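Section 4. Setting up the table and recording your first runs

If you've followed section 3, your wrist camera is talking to the computer and the gripper opens and closes when you ask it to. Good! Now we get to the part I like best, which is laying out the table. I wrote these steps for people who want to repeat our Astside placement study, where we asked a simple thing: does a policy trained on wrist views alone cope better when it has fixed marks on the table to look at?

You'll need a white table, a plain wall behind it, red tape, blue tape, two tapered cups in different colors, and a bottle you don't mind getting knocked over. Leonora Tiongson did our first layout and I've stuck close to hers.

4.1 Marking the table

1. Wipe the table and let it dry. Tape on a dusty table creeps, and then your runs don't match each other.

2. Put the red tape at the back of the table, near the wall. Keep it thin.

3. Put the blue tape a little closer to the robot and over to the left of the red. It should be a small piece — if it gets big, the policy starts treating it like something to pick up (ask me how I know).

4. Open the gripper all the way and move the arm to the start pose you saved in section 3.

5. Look at the live wrist view. Both tapes should be in it, and you should have a fingertip on each side with clear table in between.

Note: Don't worry if one of the cups runs out of view at the side. We kept plenty of runs like that, and they were some of the most useful ones we had.

4.2 Adding the bottle

6. Lay the bottle on its side with the cap toward the middle of the table. Standing bottles are section 5, so please be patient!

7. Stand a cup farther back on the same side as the bottle.

8. Check the wrist view again before you press record. You want to be able to find the cap.

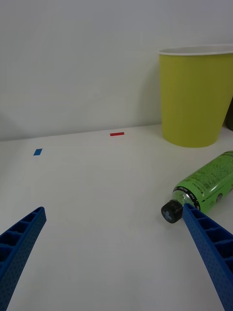
Bottle on its side with the yellow cup behind it, fingers open wide.

In a view like this one the right fingertip overlaps the neck of the bottle, and part of the cap is covered up. I used to throw out every run with an overlap like that. Viorica Todorova talked me into keeping them, and our Brateck test set (162 runs, all laid out by hand) came out better once we did. My guess is that the policy needs to see its own fingers getting in the way now and then, though we haven't tested that by itself yet.

Caution: Keep your hands off the table while the arm is powered. If you need to nudge the bottle, pause the run first, nudge it, step back, and then resume. I know it's slow. Do it anyway.

4.3 The cups-only layout
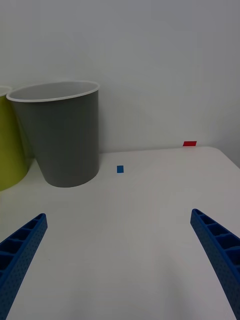

3 min read

For the second layout we drop the bottle and work with the cups by themselves. The gray one and the yellow-green one stand side by side on the left, back toward the wall, and the tapes stay where you put them in 4.1.

9. Pause the arm and take the bottle off the table.

10. Set the cups next to each other. From the wrist their rims can look like they meet, even with a bit of a gap lower down, and that's the case we were after. Telling two similar shapes apart when they crowd each other was the hardest thing we asked of the Kuipers policy.

11. Leave the middle and front of the table clear.

12. Record 17 runs, then swap the cups and record 17 more. Name the two folders differently right away, before you get a coffee.

Note: Soft shadows on the wall and table are fine. Hard ones from a desk lamp gave us trouble at Walville, so I'd switch the lamp off and stick with the room lights.

4.4 Before you train

13. Play back the first and last run of each folder and compare the tape positions. If a piece has moved, start that folder over.

14. Delete any run where the arm paused for more than 27 seconds.

15. Set the training length to 1000 steps for a quick check. You'll get a clumsy policy out of it, but it will show you whether the camera and arm data line up in time. When they don't, the gripper closes early, well short of the object, and you'll want to go back to the timing check in section 3.

Once the quick check looks okay, leave the tape down and go on to section 5.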